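Vorführung mit Handgreifern beim Tag der offenen Tür, was muss ich auf den Tisch legen?

Gefragt in: Veranstaltungen und Technik

Wir machen im August in Grotalholm einen Tag der offenen Tür, und ich soll den Tisch mit den Handgreifern betreuen. Besucher nehmen in jede Hand einen Greifer und räumen Kleinkram in eine Blechdose oder wieder heraus. Beginn ist um 10 Uhr. Ich habe so etwas noch nie gemacht. Welche Gegenstände eignen sich, und brauche ich eine besondere Unterlage? 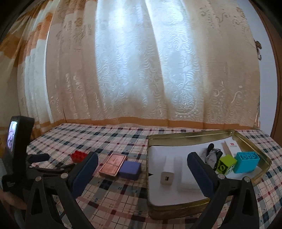

Zuletzt geändert: im August, 16:40 Uhr

Nachtrag: So sieht der Tisch bis jetzt aus. Karierte Tischdecke, Dose mit weißem Papier ausgelegt, dazu Bausteine, ein USB-Netzteil und ein paar Schachteln.

Antwort 1 (7 Stimmen)
Für Laien ist das eine brauchbare Mischung. Bausteine mit Noppen und der grüne Würfel sind dankbar, auch für Kinder. Flache Schachteln sind schwerer, da kommen die Finger schlecht drunter. Die würde ich erst ab dem zweiten Versuch anbieten. Wir hatten in Sondach 200 Besucher und haben jeden 4 Minuten greifen lassen, das ging gut auf. Die Decke unbedingt festklemmen, sonst wandert sie mit — am besten an allen Ecken. Ersatzpapier für die Dose hinlegen, das verrutscht ständig.

Antwort 2 (1 Stimme)
Tischdecke weg, glatte Platte nehmen. War bei Breathnach auch so.

Antwort 3 (4 Stimmen)
Glatte Platte finde ich nicht nötig, zu Hause liegt auch eine Decke. Achte lieber auf das Licht. Deine Vorhänge lassen viel Tageslicht durch, und wenn ihr die Kamerabilder nebenbei auf einem Bildschirm zeigt, stört das helle Fenster dahinter. Tisch drehen hilft. Und probiert es vorher einmal zu zweit durch, mit Greiferwechsel.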